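Chapter 6
Big Rooms and the People in Them

12 shares | 2 comments

Most of us learn to think about rooms by thinking about small ones. We know our bedrooms and our kitchens, where the lamp goes and which drawer sticks, and when somebody hands us a very large room to look after we tend to treat it as a small one that got out of hand. I did just that for years, and I have a good deal of sympathy for anyone who still does! This chapter is meant as a friendly push in the other direction. A hall has habits of its own, and they are easier to work with once you have spent a slow morning watching them.

We will begin at the top, with the ceiling and the lights, because that is where beginners look last. In a bedroom you can fix a dark corner by moving a lamp. In a hall the lamps are far out of reach, and whatever pattern they were hung in is the pattern you live with, so it is the furniture and the people that have to move. In Chapter 5 you drew a plan of a single room at home, seen from above. For this chapter you will draw the lights onto the plan first, in pencil, and only then the tables. (Students at Galtov, where I first taught this material, used to grumble about the order. They usually came round by the second drawing.)

After the lights come the paths. A path is simply the line a person takes when they aren't thinking about it: from the door to the coats, from the coats to the table, from the table to whoever is good to talk to. In a hall 55 feet long those lines cross in places you would never guess from a drawing, and a cabinet set down on one of the crossings will be bumped all day long. Leave the crossings bare and put the heavy pieces along the quiet edges. The Yorath exercise in Section 6.2 gives you a way of finding them with nothing more than string and patience.

Balconies deserve a word too, as so many big rooms have one. People upstairs see the whole floor at once and people downstairs hardly ever look up, and a good layout has to make sense to both.
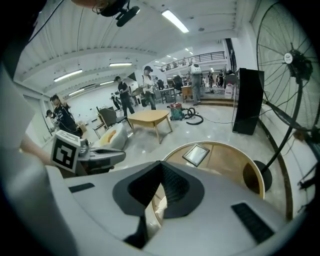
It helps, then, to think of a hall as several rooms that happen to share their air. Someone may be standing still over a fiddly job while someone else is crossing the floor on an errand, and each of them needs a different kind of space. The person standing needs light and elbow room. The one crossing needs a clear floor and a view of where they are going. When you start your own plan, write down what people will be doing before you write down what they will be sitting on, and leave the chairs for Section 6.3, where we'll take our time over them.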